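12 July 2026

Up before the birds again, so I took my coffee to the back step and tried to pray through Psalm 13. "How long, O Lord?" is about as far as I got. I read that line, thought about the gutters, read it again, thought about Agnes and her knee, and then my cup was empty. Still, I'm counting it!

I've been stuck on waiting all week. Pastor Lindqvist (I know, I know, he wants us to call him Bendik) preached on Simeon and Anna in the temple, and I came home a bit cross. Simeon gets one promise and hangs on to it for years. I can't hang on to one through a slow line at the pharmacy. I wrote "what did he do all day??" in the margin of my notes and underlined it twice, and I'd still like to know.

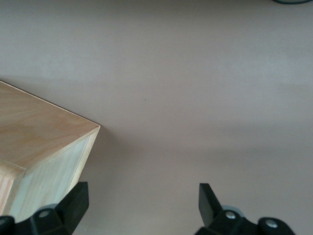 Corner of the wooden box, good grain on it.

Small group was at Liv Brekke's tonight. Gunvor read from the parable of the lost sheep, the 999 sheep version as she called it, and we all fell apart laughing, poor thing (ninety-nine, Gunvor!). But then she asked whether any of us had ever felt like one of the ones left behind on the hill while the shepherd went off looking, and it got very quiet. I have. That whole year my brother came back to church and everyone made such a fuss of him, and I smiled and passed the potatoes and was mad as a hornet. I've never said so out loud before. Liv just squeezed my arm.

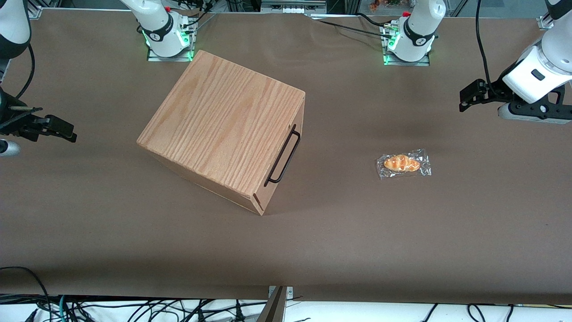
I do want to try fasting before August, only a day, sunup to supper. Bastien says start with lunch and don't be a hero about it. He's probably right, because my mind goes straight to food the minute I'm told I can't have it. One shiny croissant in a plastic wrapper and I'd be done for, never mind forty days in the wilderness and stones into bread. I used to skim past that part as the easy temptation. I don't now.

Must call Agnes in the morning and ask if she wants a ride on Sunday mornings while the knee mends. And tell my brother about the hill, maybe. Not by phone. Psalm 13 again tomorrow, all six verses this time, before the coffee.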